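White serving tray with a silver edge – how do I clean it without wrecking the rim?

Nadja Brunner
Posted in June | 83 views | 2 shares | Print | E-mail this page

Hi all! I picked up a square white tray at a yard sale (the kind with rounded corners and a thin shiny rim running all the way round the lip) and I love it, but I have no idea how to look after it. The flat part is glossy and shows every single smear. I wipe it, it looks fine, then I switch on the kitchen light and there are streaks from one side to the other. I've tried dish soap and a sponge, and I've tried glass cleaner, which left it sort of cloudy near the corners. There's no maker's name on the back, so I can't look it up. Can it go in the dishwasher? And is there anything I can use on the shiny edge that won't take the silver off? I've got 21 people coming for my mom's birthday and I'd like to put the little cakes on it.

3 comments | Share

Nerys Bellis

Keep it out of the dishwasher! I had one a lot like yours and the rim went dull after one summer of me being lazy – I still use it, but only under plant pots now. Wash it by hand in warm water with a tiny drop of soap, much less than you think you need, because I'd bet most of your streaks are soap. Then rinse it twice and dry it right away with a flat cotton towel (an old pillowcase is great, terry cloth sheds).

For checking, don't lay it on the counter and look straight down. Tip it up on its edge under the ceiling light and turn it until the light lies across the floor of the tray in one long white bar. Anything you missed shows up beside it, little specks and all.

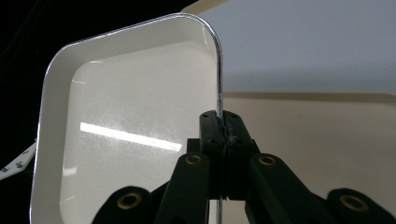
What to use on the rim

Plain water and a soft cloth first, then a dry cloth. If it's still dull, a bit of baking soda mixed to a runny paste on a cotton swab, just on the metal, no scrubbing, and test it on the back side before you do the whole thing. Don't let the paste sit on the glossy part. I skip the silver polish since you don't know what the rim is made of.

8 people found this helpful | Share

Mererid Gwilliam

vinegar. works on everything

1 comment | Share

Styliani Katsaros

I'd go easy on the vinegar near metal trim, Mererid – I spotted a cake stand that way and it never came back. Nerys has it right. Only thing I'd add is put a paper doily under the cakes, frosting with food coloring can stain if it sits overnight. And store it flat with a dish towel on top, mine got scratched from stacking. Happy birthday to your mom!

Share | Print | E-mail this page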